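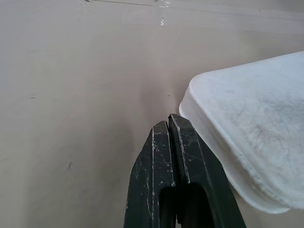
Drunameo Help Desk
Ticket 888
Product: Tromari flat pencil case, frosted
Subject: Lid pops up at one end, gray haze on the lid
Opened by: Daichi Hirano
Opened: February 12, 2019
Status: Solved

Daichi Hirano wrote:

Hi! First of all, I love this pencil case. I run the drawing table at the Bisulham learning room and we bought 57 of them, one for every kid plus a few spares. They stack, they slide into a backpack, and you can sort of see what's in them without opening the lid. I'd buy them again tomorrow.

Two small problems, though. On some of the cases the lid closes fine at one end and then lifts a little at the other. You press it down, it clicks, you press the first end and the second one comes back up. It's like a seesaw! The other problem is a gray haze that has shown up on several lids. I tried a dry paper towel and it only moved things around.

What I've tried so far:
- Pressing along the whole long side with my thumb. Helps for a minute or so.
- Leaving a case under a heavy book overnight. Fine in the morning, up again by lunch.
- Swapping lids between two cases. Both closed! Then I swapped them back and only one did.

Everything in them is standard: pencils, an eraser, a short ruler, a sharpener.
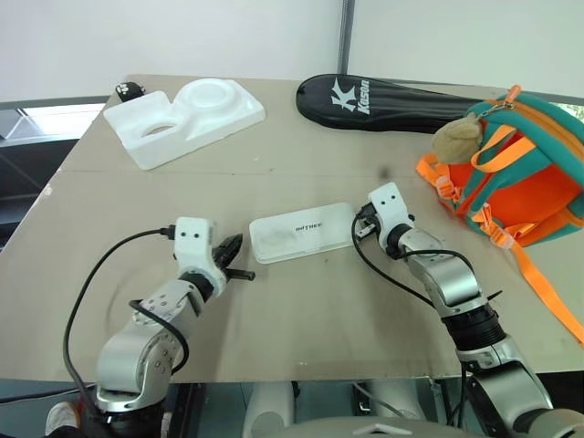

Pencil case on the drawing table, lid side up. Gray patches are toward the left end.

Drunameo support (Pringle) wrote:

Hi Daichi, what a great setup, and thank you for trying the lid swap before writing in. That one saves us a lot of back and forth.

Let's take the haze first because it's the easy one. On frosted plastic, pencil dust gets down into the texture and a dry towel rubs it in deeper. Could you try a soft cloth, lukewarm water and one drop of dish soap? Go in small circles and rinse. Please skip the rough side of the sponge, as it leaves shiny spots. If the gray is on the inside of the lid you'll need to empty the case and do that side too.

For the lid, could you check these on a case that lifts?
1. Take everything out and close it empty. Does it still lift?
2. Run a fingernail around the groove where the lid sits. Any grit or eraser crumbs?
3. Set the empty bottom half on a flat table and tap each corner. Does it rock?

Daichi Hirano wrote:

OK, soap and water is fantastic. I did four lids and the gray came right off the outside of three. The fourth had it on the inside, just as you said. They look new!

Now the lid test:
1. Empty, it closes and stays closed. All of the ones I tried.
2. Yes, crumbs. So many crumbs. I got a little pile out of one corner with a toothpick.
3. No rocking.

So I cleaned the grooves and put everything back in, and two of the bad ones are now good. One still lifts – and I think I know why. The sharpener in that one is a bit taller than the rest, and it was sitting right at the end that lifts. With the sharpener moved to the middle, the lid still bulges a tiny bit but both ends hold.

Drunameo support (Pringle) wrote:

You found it! The sharpener is the most common cause we see, and the crumbs are a close second. A flatter sharpener should clear the lid, or keep the tall one in a shared cup. The lid swap makes sense now as well: the crumbs may have been knocked out of one groove while you were trading them.

Please don't heat the lid to bend it flat. People do ask, and it comes back wavy.

Daichi Hirano wrote:

No heat, promise. The tall sharpeners are in a jar by the window now and the kids like that better anyway, they get to walk over there. I've washed about 900 crumbs out of these things and I'm weirdly happy with it. You can close this one. Thanks so much for the quick help!

Status changed to Solved.

Related tickets
Ink stain inside a frosted lid
Hinge side feels stiff when new
Can I order lids without the bottoms?
Name labels peel off after washing
Pencil case too short for new pencils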